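絡まったネックレスのチェーン、自力でほどけますか?

Avunby 暮らしの相談 > アクセサリー・小物の手入れ
投稿者:Kevser Kırmızıgül
2019年8月

はじめまして。タイトルのとおりなんですが、細いチェーンのネックレスが2本、ポーチの中でぐちゃぐちゃに絡まってしまいました。旅行の帰りに化粧品と一緒に突っ込んだ私が悪いです……。

1本は祖母からもらった銀のあずきチェーンで、もう1本はKodoという雑貨屋さんで698円で買った安いやつです。安いほうは最悪切ってもいいんですけど、どこがどっちのチェーンなのか、もう見分けがつかないんですよ。昨日は90分くらい爪で引っぱってみて、結び目がむしろ小さく固くなった気がします。

ネットで見たらベビーパウダーをかけるとか、油を塗るとか、いろいろ書いてあって迷っています。祖母のほうには小さな石がひとつ付いているので、変なものを塗って曇らせたら嫌だなあと。お店に頼むといくらくらいかかるのかも、知っている方がいたら教えてください。よろしくお願いします!

Nesrin Yalçınkaya さん

わかります、私もしょっちゅうやります(笑)。まず引っぱるのは今すぐやめてください。締まる一方なので!

私のやり方を書きますね。最初に留め具を全部外します。これ、忘れる人がけっこう多いです。輪になったままだと絶対にほどけません。ペンダントトップも抜けるなら抜いて、小皿に入れておくこと。私は一度、外したトップを机から落として、冷蔵庫の下から見つけるまで半日かかりました。

次に、白い紙かお皿の上に塊を置いて、両手の指先で軽くころころ転がします。つまむ感じではなくて、おだんごを丸めるくらいの力です。しばらくやっていると、結び目の外側がふわっとゆるんできます。そこで初めて針の出番です。まち針を2本用意して、1本を結び目の真ん中あたりにそっと差して、もう1本で輪をすくうように広げていきます。刺す相手はチェーンの輪の中じゃなくて、チェーンとチェーンのすき間ですよ。輪に刺すとコマが開いちゃいます。
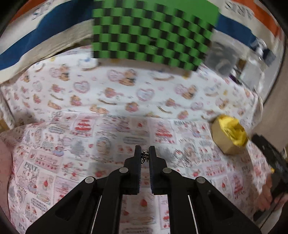 パウダーは、私はベビーパウダーをほんのひとつまみ使います。滑りがよくなって、終わったらぬるま湯に中性洗剤を少し入れて振り洗い、柔らかい布で水気を取れば普通の銀なら大丈夫でした。ただ、おばあさまのは石付きとのことなので、石が真珠やオパール、トルコ石だったら水も洗剤もやめておいたほうがいいと思います。何の石かわかりますか? わからなければ粉も水もなしで、針だけで気長にやるのが安心かな。油は私は使いません。コマの間に残ってほこりを呼ぶし、落とすのが面倒で。

あと、明るいところでやってください。夜の蛍光灯の下だと目がしょぼしょぼして、イライラして、結局引っぱっちゃうんですよね。10分やって休む、くらいでちょうどいいです。安いほうを切るのは最後の手段で、切るなら必ず留め具の近く、確実にそっちのチェーンだとわかる場所で。

通りすがり さん

ハサミで切って新しいの買えばいいのでは。うちの妻はそうしてます。

Jekdaleの裏通り さん

上の方、片方はおばあさまの形見かもしれないんだから切っちゃだめですよ〜。

お店の値段の話だけ補足しますね。うちの近所のYurtという修理屋さんでは、絡まりをほどくだけなら最大348円でした。買ったときの店じゃなくても受けてくれたので、私はもう自分で頑張るのをやめました(笑)。ただ店によって全然違うと思うので、電話で「細い銀のチェーン2本、石付き」と伝えて聞いてみるのが早いです。コマが伸びていたら修理代は別と言われました。

それと、ほどけたあとのしまい方ですが、チェーンの片側をストローに通して留め具をとめておくと絡まりません。見た目はかなり間抜けですけど、旅行のときは本当に便利です。ストローは長いままだと曲がるので、チェーンの半分くらいの長さに切ってください。小さいチャック袋に1本ずつ入れて、留め具だけ袋の口から出しておくやり方もあります。

Kevser Kırmızıgül(質問者)

みなさんありがとうございます! 石は母に聞いたらガーネットだそうです。ちなみに祖母は元気です、形見じゃないです(笑)。今週はまち針で少しずつやってみて、だめだったら近くの修理屋さんに電話してみますね。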